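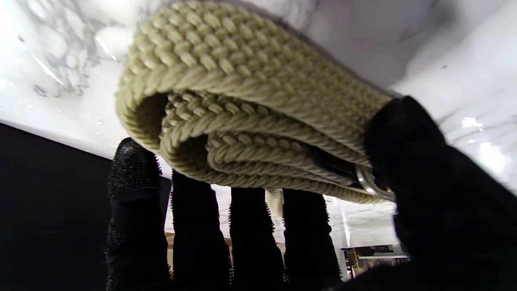

Wrist cam, folded rope bundle, marble top

juvside_37
teleop demos on the knit stuff. Fingers underneath, thumb on the side. 4 keepers for the Ondeck set, rest binned

poststead
thumb's covering most of the right third tho. Id guide the hand directly, remote you feel nothing

juvside_37
disagree – guiding puts my arm in every shot. Slow on the squeeze is what maters, knit gives alot

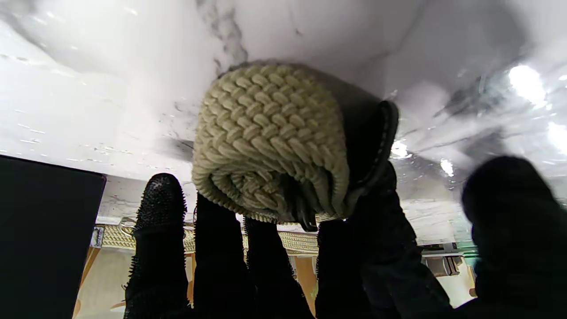
and I let the fingertips settle before moving the wrist. two seconds maybe

poststead
still say by hand. Two operators, same task, then compare

despina_s
second that – log grip force too pls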